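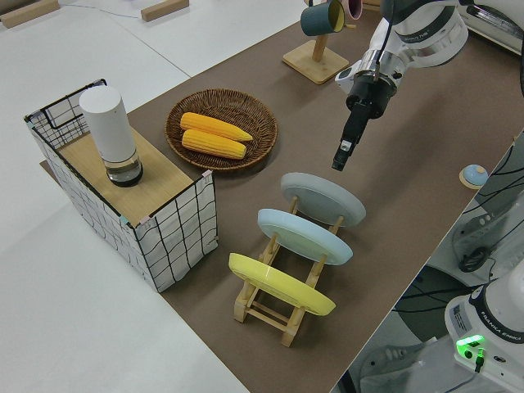

Nazma Sarkar
Head of Demonstration Engineering, Metness

Metness records manipulation demonstrations for companies that train robot arms on household tasks. We run our own cells, employ our own operators and deliver finished datasets. We do not build arms and we do not sell trained models.

The company started in September with one table and one arm. Our first customer, Zilow, needed a tabletop kitchen in which a robot could be shown how to handle plates, mugs and food without a program being written for each motion. The kitchen cell is still our most requested setup. It has a wicker tray with corn, a mug tree, a dish rack, a toaster oven and two arms that share the table.

How we demonstrate

We use two methods. In hand guiding, the operator holds the arm near the wrist and moves it through the task while the controller compensates for gravity. Joint positions are logged throughout. This works well for slow contact, such as seating a plate in a rack slot, because the operator feels the resistance directly. The drawback is that the operator's hands and sleeves get into the camera views.

In remote control, the operator sits away from the table and drives the arms with a pair of hand controllers. The camera views stay clear and both arms can be moved at once. Precision is lower at first. New operators complete 14 hours on a practice cell before anything they record is kept.
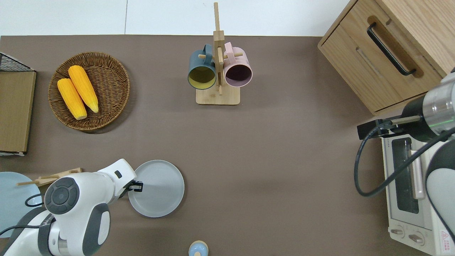 Kitchen cell, gripper at the rim of the gray plate.

Thin objects on flat surfaces take up much of our training time. A plate lying on the table leaves little room under the rim for a finger, and an approach that is too steep presses the plate down. Operators are taught to come in low from the side, stop, close, and only then lift. We ask for the stop even when an operator can do without it — a short pause makes the grasp easier to label.

What we deliver

A standard order is 2,000 episodes of one task. Each episode contains synchronized video, joint states, gripper commands and a text label. Images and joint data are logged at 30 samples per second. Object positions are changed between episodes according to a written layout plan, which is included with the data.

Failed attempts are delivered in a separate folder with the reason for failure noted. Some customers train on them and some delete them. We stopped guessing which.
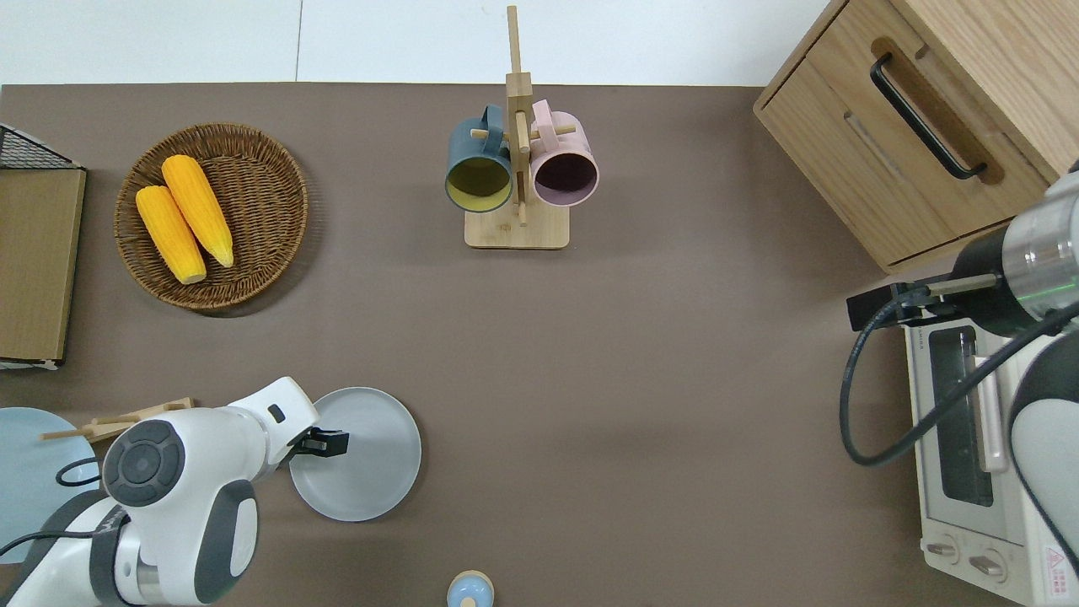 Kitchen cell from the head camera: left arm reaching toward the plate, right arm over the toaster oven.

Review

Every episode is watched at full speed by a person other than the one who recorded it. From each batch of 50, one is replayed on the arm with the original layout restored. If the replay fails, the batch is held until the cause is known. Most causes are dull: a camera mount that has shifted, a gripper pad worn smooth, a tray put back the wrong way around.

People and partners

Operators are salaried and work in two shifts, with a change of task at mid-shift. Tabrizi supplies our fixtures and spare gripper pads. Vorkov maintains the storage and transfer system through which customers collect their data.

Visits and trial orders

Customers may watch a recording session on site or over a video link. Trial orders of 50 episodes are accepted for any task that fits on a single table. Send a task description, a list of objects and the arm model you intend to use.

Page last revised March 4, 2020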